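Desk mat

A desk mat, also called a desk pad, is a flat sheet laid on a desk or table to protect the surface and give the hands something even to rest on. Most are large enough to hold a keyboard and a mouse side by side. A common size is 900 by 400 millimeters; smaller ones measure 600 by 300.

History

Desk mats grew out of the blotter, a holder for absorbent paper that soaked up extra ink from dip and fountain pens. When ballpoint pens came into wide use the paper lost its purpose, but the holder stayed on many desks as a writing surface. Large cloth mats became common with the computer mouse, which tracks poorly on glass and polished tops.

Materials

Leather, felt, cork, vinyl and cloth over rubber are all used. Leather and vinyl suit handwriting and wipe clean. Felt muffles sound but picks up crumbs and lint. Cloth mats are usually sold rolled, and a new one may need a day or two under books before the corners lie flat.

Printing

Plain colors are the most common, and dark shades hide stains best. Mats are also printed with maps, calendars or company names – often as giveaways. 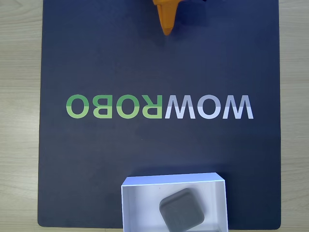

A navy-blue mat with printed lettering on a wooden tabletop. Photo: Prirno

Care

Cloth mats can be washed by hand in cool water with mild soap and dried flat. Heat from a dryer can loosen the backing. Leather is wiped with a damp cloth and kept out of direct sun, which fades it.

See also: Blotting paper, Mousepad, Placemat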